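Standent Undercounter Dishwasher, Front Loading
Item no. 1736
Manufacturer: Standent
Supplied by: Nyitrai Kitchen Equipment
Page updated Oct 1, 2022

The Standent is a front-loading rack dishwasher for small dining rooms, staff kitchens and shared apartments with a separate scullery. It fits under a standard counter and connects to a cold water supply. The tank and the boiler are heated separately, so the rinse temperature holds while the wash pump is running. Output is 30 racks per hour on the short cycle with a hot supply, and less on a cold one.

Two programs are provided. The short program is for plates and glasses that have been scraped. The long program is for bowls with dried starch, and for flatware. Both end with a fresh water rinse, and the door must stay closed until the indicator goes out.

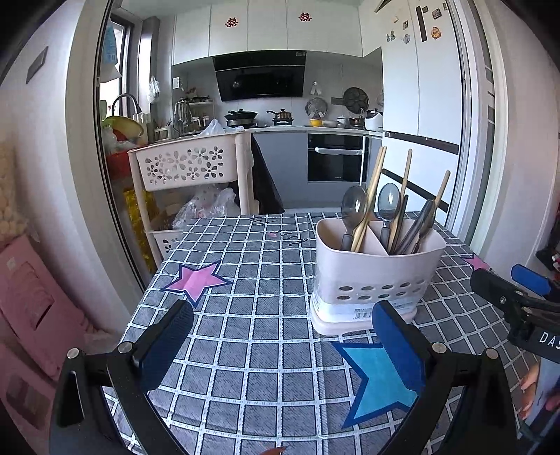
One buyer in Rutport reports that the short program left a film on rice bowls until the rinse aid dose was raised, and asks whether the factory setting is meant for soft water. It is. In hard water areas the dose should be set at installation and checked again after the first month of use.

Water quality
The built-in softener uses coarse salt. Table salt packs down in the container and blocks the flow. The refill lamp responds to salt level only and does not measure hardness, so a test strip is still needed when the supply changes. Scale on the heating element shows up first as a longer wait between cycles.
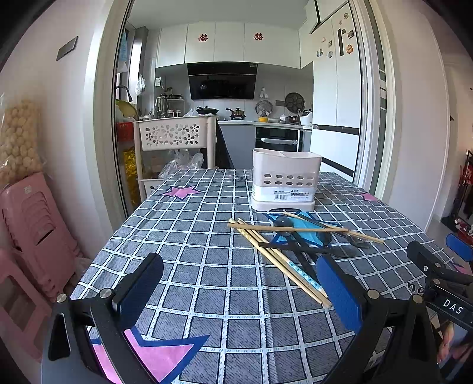

Drain connection
The standard model drains by gravity and needs a floor outlet or a low wall outlet. Where the outlet is higher than the base of the machine, order the version with a drain pump. The pump can be added later as kit 3674, but the front panel and the wash tank filter have to come out to fit it - allow for this when the machine is built in between cabinets.

The hose must not be joined to the sink trap above the level of the door seal. Back flow into the tank will trip the level sensor and stop the program.
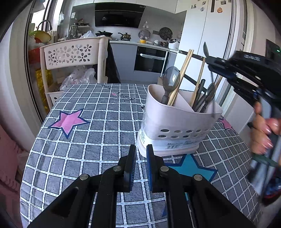 Daily care
Switch off, open the door and drain the tank. Lift out both filters and rinse them under the tap from the outside in. Wipe the door seal with a damp cloth. Do not use chlorine cleaners on the tank walls. Leave the door ajar overnight.

The spray arms are held by a hand nut and come off without tools. Clear the nozzles with a soft brush.

Accessories
Truvau plate rack, open sides
Truvau glass rack, fine mesh base
Flatware basket, divided
Rinse aid pump hose, spare
Leveling feet, tall 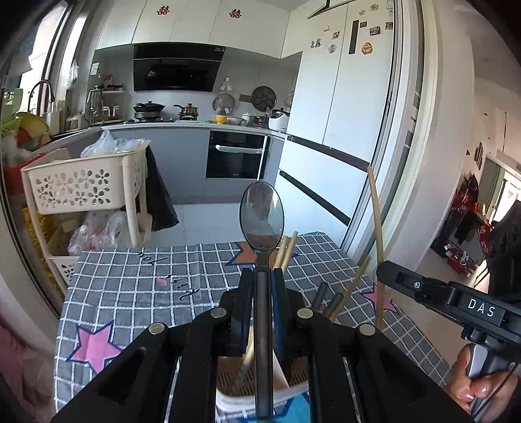
Spoon in the jaws of a gripper, chopsticks in a table holder

Warranty
2 years on parts. Damage from scale is excluded. Quote the item number and the serial number from the plate inside the door when ordering spares.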